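ok Skollgate thread because I finished the trade last night and have thoughts. spoilers for issues 1 thru 8, nothing past that

for anyone new: Skollgate is the comic set in the dead years before the main Wandik books. same galaxy, way earlier. no Empress yet, no moon wall. everyone's poor and the ships leak 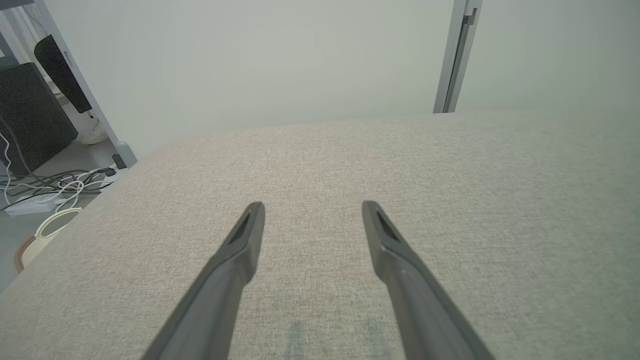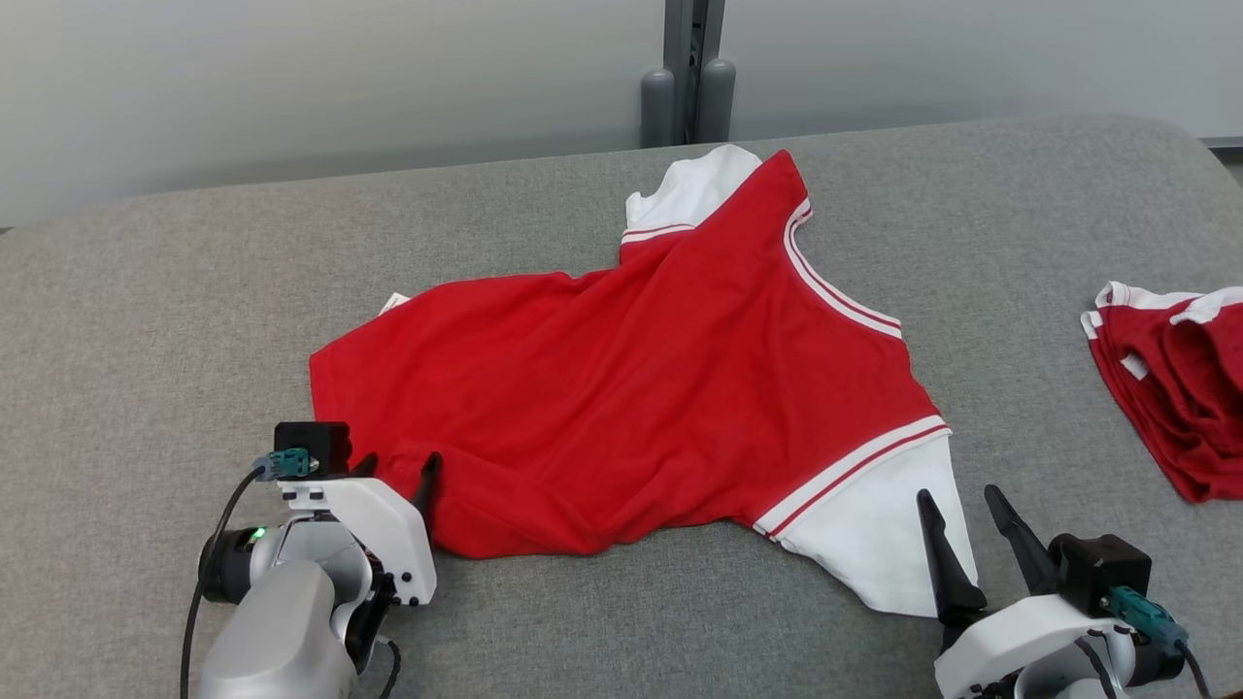
so the big one. Roy. in the main series Roy is just THE guild. they own every dock, they own the toll lanes, you can't buy a bolt without Roy getting a cut. I always assumed it was like that forever

and in Skollgate they're a joke?? one station. bad coffee. they owe money to people who owe money to other people

issue 3, the ledger scene. look at the debt page. the clerk reads out 239 ships and then the next panel says Roy only has crew for 2 of them. I laughed, then I went back and reread it and stopped laughing

cause where did the other crews go. the book never says. the clerk just turns the page

my theory (and I will be so smug if this lands): the crews are on Pustum

Pustum gets mentioned in issue 1, on a sign. then again in 5 when the pilot says her brother "went down the well." in the Wandik novels the well is what old people call the Pustum mine. it's one line in the second book, easy to miss

so Roy didn't lose those crews. Roy sold them. and thats how a broke little guild ends up owning every dock there is by the time the main story starts

it would also explain why no one in the main books will say the name Pustum out loud at a guild table. I figured that was a superstition thing. could be shame

ok counterpoint, someone's gonna bring up the timeline. yes the mine opens in year 708 in the novels and Skollgate is set before that. I know

BUT the 708 date comes from a plaque that Roy put up. guild plaque, guild date. the novels already told us the guild fixes its own records, there's a whole chapter on it

also the art. the colors on the station pages are all muddy green and brown and then any time someone says Roy there's a tiny bit of yellow somewhere. lamp, button, a cup. issue 6 the yellow is on the kid's coat. the KID. I'm worried about the kid

stuff I didn't love: issue 4 is a chase and only a chase. pretty, but you could skip it. and the lettering on the radio chatter is so small I had to hold the book up to my nose

the villain speech in 7 is too long too. he's standing in an airlock, somebody push him

issue 8 though. the auction. no narration boxes for the entire back half, just hands going up and the price going up. stops at 800 and we don't see what was bought. the last panel is a closed door with a number on it

tell me thats not a crew behind that door. tell me

people keep saying the book is slow, and yeah it kind of is, but I think it's slow the way the first Wandik novel was slow. you read it again and every boring bit was load bearing

next arc starts in October I think? the back page only says "fall" but the shop had it on their list. new artist for one issue, then the regular one is back

no I haven't read the annual. don't tell me. my copy's supposed to come Wednesday

anyway if you only know the main series start with Skollgate 1, skip 4 if you have to, and read the signs in teh background. all of them. will add more to this after the annual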